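Progress report to the Pamell Fund
Gripper comparison, second reporting period
Prepared by the project lead, Lelemness workshop

Where we are

The grant covers a side-by-side trial of two sets of gripper fingers on a two-armed bench setup, picking up everyday packaged goods. In the first period we built the benches and wired the arms. In this period we ran the first full block of picks with both sets, and we have begun work on the wrist cameras. We are on schedule for the November review and slightly under on parts.

Finger sets

The Calimlim fingers are the stiff ones we started with. The Redow fingers have a softer backing and open a little wider. Each set was fitted to both arms in turn, with the same controller settings, and we changed nothing else between runs apart from one cable that had worn through. We logged 987 picks in all. Of these, 321 were with drink cans, which is the item the review panel asked us to look at first. 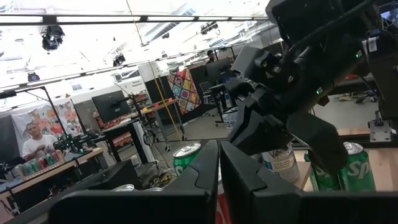

Drink cans are a harder test than they sound. The walls dent if the closing force is set too high, and the can turns in the grip if it is set too low. Spacing matters as well. When the cans stand in a group, as with the green cans and the white one under the far arm, the fingers have to come down from above without knocking a neighbour. Most of our failed picks this period were of that kind. The Calimlim fingers did better in tight groups and the Redow fingers did better on single cans, where their wider opening forgives a poor approach. We don't yet have enough runs on mixed groups to say which set should be the default.

Cameras

Each wrist carries a small camera that looks out past the fingertips. We moved the mounts back by 10 millimetres early in the period so that both tips stay in view while the gripper closes. That fixed most of the trouble with judging the last part of the approach. Glare from the tabletop is still a problem. The glossy finish reflects the room lights and the can finder sometimes takes a bright patch for a lid. We will try a matte cover on one bench before we touch the software.

Shelf picks

We added a raised shelf to the trial partway through the period. Picking from a row is a different job from picking off the open table, as the arm has to clear the bracket and come in at the right height. Cans with large lettering have been the easiest for the camera to tell apart, even with part of the name turned away. The plainer ones get mixed up more often.
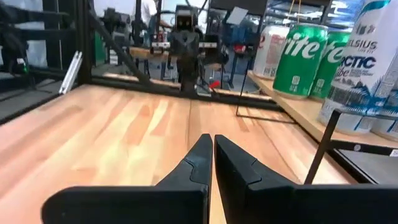

Spending

Finger sets and spare pads came in under budget. The cable repair was not planned and cost us $300, which we covered from the parts line. We are not asking for any change to the total.

Problems and delays

The left arm lost its zero position several times after being switched off overnight. We now run a short calibration each morning before 9 o'clock and record the result in the log. The supplier of the Redow pads has a long lead time, so we have ordered the next lot early.

Next period

Finish the mixed-group runs with both finger sets.
Test the matte table cover.
Repeat the shelf picks at a second shelf height.
Send the full pick log to the fund with the November report.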